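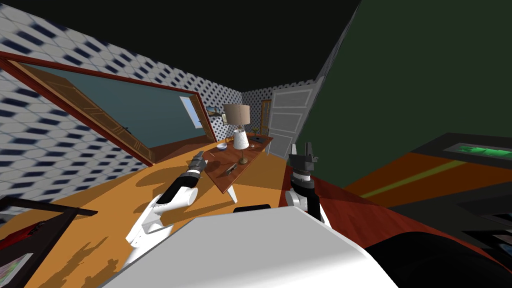 **Figure 3.** Simulated room used in the planning runs, viewed from the robot's head. Both arms reach toward the table, which holds a lamp with a beige drum shade, a small white bowl and several smaller items.

## 4.2 Choosing what to buy

The lab had money for one two-armed robot and had to decide what to order with it. Three items were in question: a second set of grippers, a spare arm, and a height-adjustable table. We ran the tabletop tasks in simulation before asking for quotes, so the order could be based on the work we expect to do in the first year.

Each task was run 20 times with the table in its starting position and 20 times with it moved back from the robot. Joshi set up the rooms and Tsang kept the cost sheet. Prices came from two suppliers, Kornedness and Zonda, and were fixed until March. Shipping was entered on its own line, as Zonda includes it in the unit price and Kornedness does not.

Small objects such as the thin, pen-like item at the left end of the table (Figure 3) matter most for the gripper decision. A finger set meant for bowls and cups may be too wide for them, and changing fingers by hand takes staff time that an equipment budget does not show. We entered that time as a yearly cost. Over two years it came to more than the price of the second set, which was therefore moved to the first order.

The spare arm was dropped. Poon and Mallet argued for keeping it, given the long repair times at our last site, but a service contract covered the same risk for less money in the first two years. The decision should be looked at again when the contract ends.

The adjustable table was put off. Moving the robot's base gave enough reach for the current tasks, and the floor plan leaves room for it. The cost sheet was closed on 22/01/2020, and later price changes are not included in Table 2.

## 4.3 Costs left out

We did not count floor space, power or network work, all paid for by the building.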